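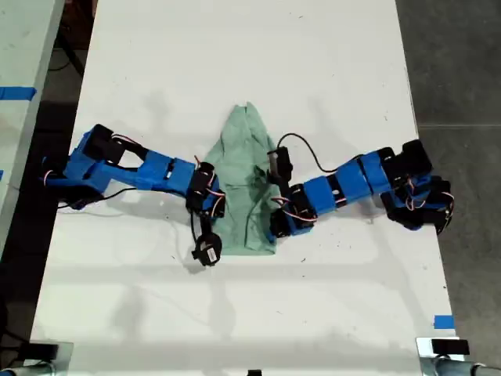 Saturday

Up at five. Rain on the tent most of the night but it had quit by the time I got the stove going. Oatmeal, the last of the raisins, two cups of coffee. Dinesh slept until six-thirty and then wanted to know why nothing was packed. I pointed out that his things were the ones not packed.

We left the campground at 7:40. The first stretch was on the county road with a good shoulder, then the trail picks up again behind the grain elevator and stays flat along the river. Gravel was soft after the rain and I felt it in my legs by nine. My rear tire was down again. I pumped it up at the first bridge and once more at the second, and at the third I gave in and took the wheel off. A sliver of wire, very thin, which I had missed on Thursday when I was sure I'd checked the whole tire. Pulled it out with tweezers. Ran my thumb around the inside twice this time. Held air the rest of the day.

Reached Cozma before noon. It's a store with two gas pumps and a lunch counter, and the woman there makes a ham sandwich you could split three ways. I did not split mine. Dinesh had the soup and said it was mostly potato, but he finished it. Bought batteries, a bag of peanuts, and a new tube in case. She asked where we'd started and I told her, and she said her brother had done the same route in the other direction and hated it. He had the wind in his face for a week, she said. We've had it behind us all but one day so I can't complain much.

Afternoon was hot. The trail leaves the river there and goes through fields, corn mostly, and there's no shade for miles. I drank both bottles and half of one of his. There was supposed to be a water pump at the old depot, but the handle was chained. We stopped at a farmhouse instead and a man filled everything for us from his garden hose and told us the hill ahead wasn't much. The hill was long. I walked the top part. Dinesh rode it, very slowly, and had the sense not to say anything when I got there.

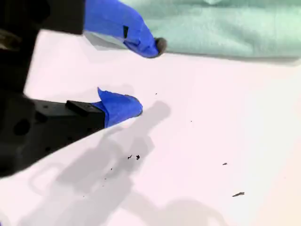
Blue tape and a green cloth.

Got into Jumside at 4:15. The day came to 44 miles, and the total is now 505, which I wrote on the inside cover of this book because I wanted to see it there. I had told Marian before we left that I'd be happy with 300. My knee is sore on the outside but no worse than yesterday. Left hand still goes a little numb if I don't keep shifting it. I should have raised the handlebars before the trip – I thought about it in April and did nothing.

We are staying indoors tonight. Sutrisno Sutanto, who Dinesh worked with years ago, has a house on the north side and had offered us his spare room. Real beds, and a washing machine. I did everything except the clothes I was standing in, and then borrowed a bathrobe and did those too. Supper was fried rice and cucumbers with vinegar and a lot of hot sauce on the side. I had three plates. They talked about people I've never met and I was glad to sit and not be asked anything.

After supper I did the money at the kitchen table. I've spent $187 since we set out, not counting the train ticket. More than a third of that was the one motel, the night of the hail, and I'd pay it again. Groceries are lower than I figured. Lunches out are higher. Dinesh doesn't keep track and says he'll look at his bank statement when he gets home, or he won't.

There is some question about the route from here. The map has the trail going straight on to Pimgate, but Sutrisno says a culvert washed out in June and the detour puts you on the highway for 4 miles with trucks. The other choice is to go around by the lake road, longer and hillier, but quiet. Dinesh wants the highway and getting it over with. I want the lake. We'll see who is more stubborn in the morning, and we'll call the park office if they pick up on a Sunday.

Things to do before we leave: oil both chains, tighten my front rack (the left bolt has worked loose again), mail the card to Marian, buy sunscreen. Find out if Sutrisno has a spare hose washer or anything like it for the stove, because it's leaking at the valve.

10:20 now. Clothes are still in the dryer. I'll wait up for them.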